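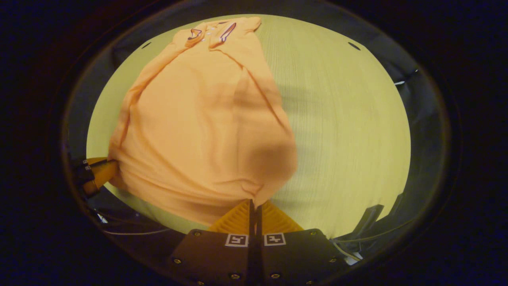
So the permit charge is going up

7 Jun 2019

I went to the council meeting on the parking charges so that you didn't have to, and I came home with a sore back and a lower opinion of the plan than I had when I set out. I'll try to be fair to it.

For anyone outside Sterkholm, or inside it and sensibly paying no attention: the council wants to put the residents' parking permit up from £163 a year to £261. The extra money is meant to pay for the evening buses, which were cut two winters ago and which everybody, including me, would like back. Permit holders in the old streets pay more, the buses run later, fewer people drive into town at night. That is the case as it was put to us, and put rather well, by Councillor Roxana Palomino, who leads on transport.

I like buses. I don't have a permit at the moment because I don't have a car at the moment, so nobody can say I'm guarding my own wallet. My trouble is that I have lived here long enough to have heard this kind of promise before, and I have got into the habit of asking where the money is written down.

It isn't written down. I asked. The report that went before councillors says the extra income will "support the Council's ambitions for evening public transport". I read that sentence several times on the way home. Support is a very roomy word. Ambitions is roomier still. You could buy a new boiler for the depot and say it supported your ambitions for evening public transport, and I doubt an auditor would stop you.

Somebody at the back (I think he runs the shoe repair place, though I only saw the side of his head) asked whether the money would be kept in its own pot. Councillor Palomino said that it would be "tracked". He asked whether tracked meant the same as kept separate. She said officers would be able to give him a fuller answer in writing. I would love to see that letter if he ever gets it.

I should say that there are rules about what parking money can be spent on, and one of the officers did mention them. He seemed to think that settled things. But the list of permitted uses is long, and it takes in road repairs, signs, street lighting in some cases, and all sorts of things the council already pays for out of its general funds. So you can put the permit money into potholes, take the old pothole money out and use it on whatever you like, and at the end of the year you have broken no rule and run no buses. I'm not saying that is the plan. I'm saying there is nothing in the plan that would get in its way.

Then there's the Bermúdez report. You may remember that the council paid a firm called Bermúdez to look at how people get around the town, and that the result sat in a drawer for most of last year. It is now being quoted all over the place. I have a copy. It runs to 519 pages if you include the appendices, and I will admit that I skipped most of the appendices, but I did read the part about evening travel, and it is a good deal more cautious than you'd guess from the way it gets waved about.

What it says is that later buses would be well used if they ran at least twice an hour and if the fares stayed where they are. The council's proposal is for one an hour. On fares it says nothing at all. So the figure that keeps being read out for how many car journeys will vanish belongs to a different bus service from the one we're being offered. I pointed this out in my three minutes. I was thanked for my contribution.

A councillor from the east side did pick it up afterwards, which was decent of him, and asked whether anybody had gone back to Bermúdez to get the sums done again for an hourly service. There was some looking at papers. The answer was that this would "form part of the next stage". In other words, we'll find out whether it works once we have agreed to pay for it.
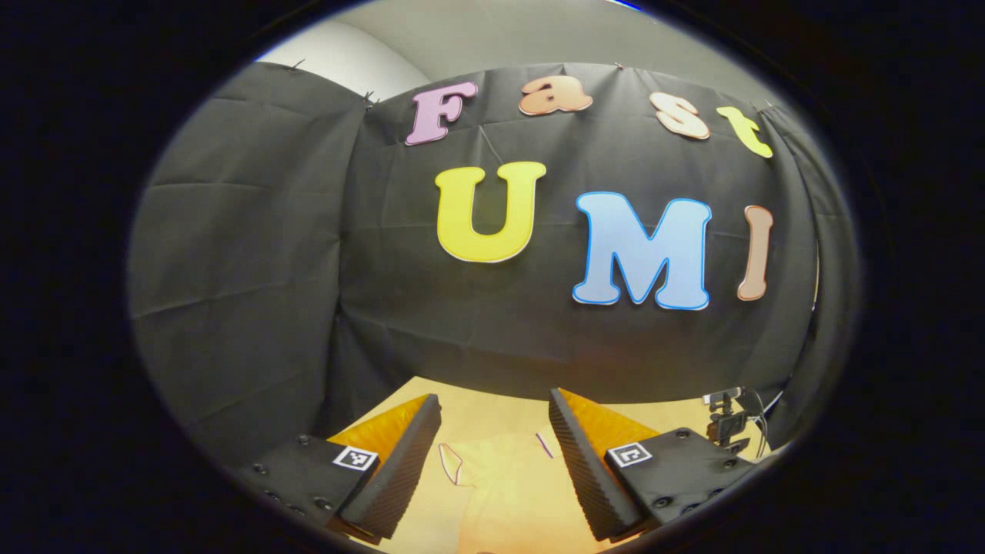
The other thing that bothers me is how the charge will be collected. At present you fill in a form, take it to the counter with a bill that has your address on it, and a woman gives you a paper disc. It is slow and the counter shuts at lunchtime, when most people could get there. I won't pretend it's a marvel. From July it is all supposed to move to an outfit called Citik, who already run the machines in the market car park and who will take the payments online.

I asked what Citik would be paid for this. I was told that was commercially confidential. I asked whether their cut came out of the £261 or was added on top. Same answer, in a slightly shorter voice. I find this hard to swallow. If I pay a public body for a permit, I think I'm entitled to know how much of it goes to the public body. I'm prepared to believe it's a perfectly ordinary amount. Then print it.

And what about the people who don't do things online? My neighbour across the landing has lived in the same flat since before the permits came in. She has a car mainly so that she can get to the hospital at Bruvberg, there being no bus that will take her there and back in a morning. She has no computer and a telephone with a curly wire. The council says there will be "assisted digital support" at the library. The library lost its Monday-to-Friday mornings in the same round of cuts that did for the buses, so I hope she feels like being assisted of an afternoon.

Speaking of Bruvberg, they get brought up every time. Bruvberg put its permits up, Bruvberg got its buses, why can't we be like Bruvberg. Well, I went through what they did, as far as I could from their own published papers. They raised the charge after the buses were running. The first year came out of reserves, and they wrote a clause into the decision saying that if the timetable was cut the charge would go back down with it. It's one paragraph long. I have no great love for Bruvberg, which has a horrible one-way system and thinks rather well of itself, but that is a proper bargain. You can hold somebody to it.

I suggested that we copy the clause. I had even typed it out with the name changed. Councillor Palomino said, quite pleasantly, that it would tie the hands of future councils. Yes! That's what it is for. A charge ties my neighbour's hands every year and nobody seems to worry about that.

To be fair to Councillor Palomino, as I said I'd try to be, she stayed behind when it finished and talked to anyone who wanted to. She told me she'd had to fight to get the buses mentioned in the report at all, and that if it had been left to finance there would have been a rise and no talk of buses. I believe her. I think she means it. I also think she may not be in that job in two years' time, and whoever has it next will find a nice steady sum coming in and a sentence about ambitions that lets them do as they please with it.

The vote went through, nine in favour. The amendment asking for yearly figures on what the money was spent on didn't get a seconder, which surprised me more than anything else that evening. It would have cost them a sheet of paper.

There is still a consultation, because the change to the permit order has to be advertised. You can write in. I don't have high hopes of it, having written in about the benches, the weir and the school crossing, and had the same letter back each time. But objections to an order do have to be put in front of councillors and answered, even if they're answered badly, and it leaves something on the record for the next person who goes digging.

If you do write, I'd leave out how cross you are about the price. They expect that and they have a paragraph ready for it. Ask for the separate pot. Ask what Citik gets. Ask for the evening figures to be worked out again for an hourly bus, and ask for the Bruvberg clause by name. I've got the wording if anyone wants it – leave a comment and I'll send it over.

I'm told the first of the evening buses could be running by next spring. "Could be" was the phrase used. I wrote it down, with the time and who said it, on the back of my agenda, and I've put it in the folder with the others.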